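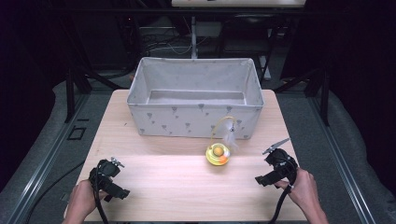 Hand-held grippers at the trial table, with the fabric bin and the feather toy.

Search this site
Search for:

1 Mar 2019

During the past month I have been comparing two sets of jaws for our hand-held grippers, referred to in our notes as Duder and Vulia. The Duder jaws are short and blunt, and the Vulia jaws are longer with a finer tip. Both were fitted to the same bodies by Rhodri Probert, to whom I am grateful.

The task was to pick up a cat toy and place it in a soft storage bin. Each set was given 40 attempts, shared equally between Florence Doucette and myself. The Vulia jaws completed 83 per cent of the first ten-minute block without a dropped toy – a figure I would treat with caution, as Florence had practised beforehand and I had not.

The greatest difficulty was the wand. When the base is lifted, the wire swings and the feather passes close to the operator's view of the jaws. Gripping the wire itself proved unwise, and we agreed to lift by the base only. The bin presented a smaller problem: its rim gives way when touched, and the release must therefore be made from higher up than one would wish.

Cable weight remains a concern. After roughly 2 hours my right wrist was noticeably tired. Nizar Zoubi has suggested an overhead support, and this will be tried before the next round in May.

Until then the Vulia jaws will stay in use. The Duder set has been returned to Rhodri, who wishes to regrind the tips.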